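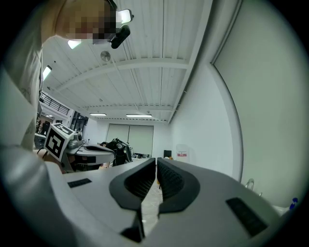 Two grippers up close, main hall. Mind the pads on the fingers, see item 2.

2018-08-20, Fledetstead, kit budget

Sat down to turn the wish list into something that can be sent upstairs without laughter. The ceiling is 3000 for the quarter, and the first draft had spent that before it reached the word "cables".

1. Grippers. We want more pairs. Wilteck will sell us housings singly, so a spare left is possible without also buying a right to keep it company. Their quote has a delivery line of 800, presumably by sedan chair. Asked them to look at it again. Until they do, one extra pair and no more.

2. Finger pads. The ribbed ones are a consumable and last year we budgeted for them as if they were furniture. Put down 20, bought as a box. Cuervo make a flat pad that costs less, but the grooves are the bit we pay for, so no.

3. Markers. Printing our own is fine. The glue is where it goes wrong. Want proper rigid plates this time, with the pattern printed straight on, and a spare set kept flat in a drawer with nothing on top of it. A bent tag costs more in afternoons than a new one does in money.

4. Cables and power. My least favourite line, because whatever I write is too small.
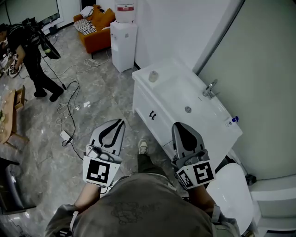 Anyway, the mock bathroom end is the argument for spending more on it. Leads on tiles, two people with their hands full, one of them wearing a rig on their back. I have put in for floor covers, shorter leads and 6 battery packs, and taken the second monitor off to pay for them. The monitor was mine. Let the record show it.

5. Flight cases. Skistport have a decent one with cut foam. Foam is cut to the housing shape, so do NOT order until Wilteck confirm the shape isn't changing. We own one beautiful case for a thing we no longer have.

Left off altogether: second vanity, better sofa, anything described in a brochure as a platform.

Still to do: chase Wilteck on delivery, measure the lead runs with a tape this time, find out if unspent money survives past January. Past form says it does not.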